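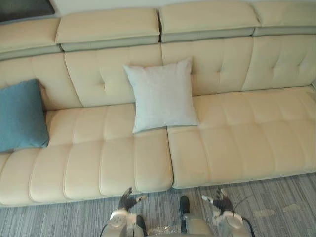 The Zwane showroom takes up the back half of the Dovbridge furniture hall, and we got there at ten, before the August crowd. Lounges are grouped by covering, with the fabrics near the door and the leather at the far end.

We spent most of our time on the long cream sectional. The headrests are adjustable and sit in a row along the top, on a base strip a shade darker than the rest. The back sections have button tufts, and the seat is stitched in channels that run front to back. I liked the channels more than I expected to, though crumbs would be a nuisance. The teal throw pillow is not included in the price.

The grey striped carpet is sold by the metre at the Farkura counter next door. They keep 40 colours on the racks and can order more.

At eleven there was a short tour of the Prerkora workshop, across the car park. Covers are cut and sewn on the ground floor and the cushions are filled upstairs. The tour costs nothing but you need to put your name down at the front desk. It was noisy, and hard to hear at the back of the group.

Delivery within Dovbridge is $70. Outside town they quote by distance. Swatches are free to take home, and we came away with several creams to try against our walls. Parking is behind the hall, off the service road.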